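Speaker notes - "Rules for rooms nobody tidied"
Good practice in hand-held gripper collection
Vikham meet-up, November 27, 2023

Slide 1. Title
Wait for the people at the back to find chairs. Say thank you. Mention that the talk is about a rulebook and give them a moment to leave.

Slide 2. Where the rulebook came from
At Dulimcombe we began with a single page. By October it had 93 rules, one of which told you how to number the rules. People signed to say they had read it. The signatures were very neat. The first thing I did on taking over the document was ask the collectors which rules they used, and the answers would have fitted on the original page.

Slide 3. Small things in homes
Most of what goes wrong in our work goes wrong with small things: chains, beads, cords, anything that can hang, swing or snag. Let the slide sit for a bit before talking.
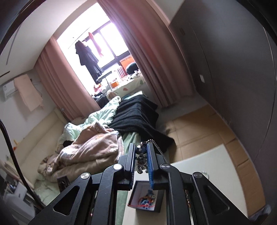 Rule one of the new set is that the home stays as it is. Old rule 14 asked collectors to "restore the environment to a neutral condition", and we got a long run of bedrooms that looked like show flats. A robot trained on those will be very good at working in show flats. Leave the bed alone. Leave the washing alone. Move something only if it could fall on a person or if the person who lives there asks.

Rule two is consent, and it covers the room as well as the task. Someone who says yes to a box on a table has not said yes to the letters on the shelf behind it. Ask about both, in ordinary words, before the gripper comes out of its case. Our old form used the phrase "incidental ambient capture". Pause here for the laugh. In Kerent there wasn't one, so don't pause long.

Slide 4. What a good grasp looks like on paper
We reviewed 1121 recordings against the old rules and 479 of them failed. Read that twice if the room is sleepy. Then say that most of the failures were for paperwork, and that the grasping in them was perfectly fine.

So the standard for a grasp is now short. Close on the object and hold it still before you travel. Keep the fingers over something that will catch it if it drops. Put it down, open fully, back away. If you fumble, carry on and mark the recording as a fumble. Fumbles are useful and we used to throw them out, on the advice of rule 61.
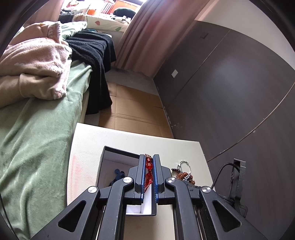 Beads and tassels get their own paragraph in the rulebook, and I'm sorry to say I wrote it. Take a strand where it is thickest. Don't tug at a tangle - lower it, let go, and start again from another side. If it belongs to someone and it matters to them, use something else. No standard I know of has a clause for explaining a snapped bracelet to its owner.

Somebody will ask about force limits. Say that the limit depends on the pads and on the object, and that the table is in the handout. Don't try to do it from memory. I did that once and quoted the one for soft fruit.

Slide 5. Checking
The Orbán checklist is the bit people take home, so go slowly. It has to be finished in 90 seconds, standing up, with one hand. Anything that can't be checked that way goes to the reviewer, who has a desk.
Pads clean and seated.
Lens wiped.
Consent covers room and task.
Nothing private in view.
Somewhere safe underneath.

Slide 6. Questions
If there are none, ask who here has read their own rulebook to the end. Keep a hand down yourself. Handouts are by the door, single-sided, against rule 88.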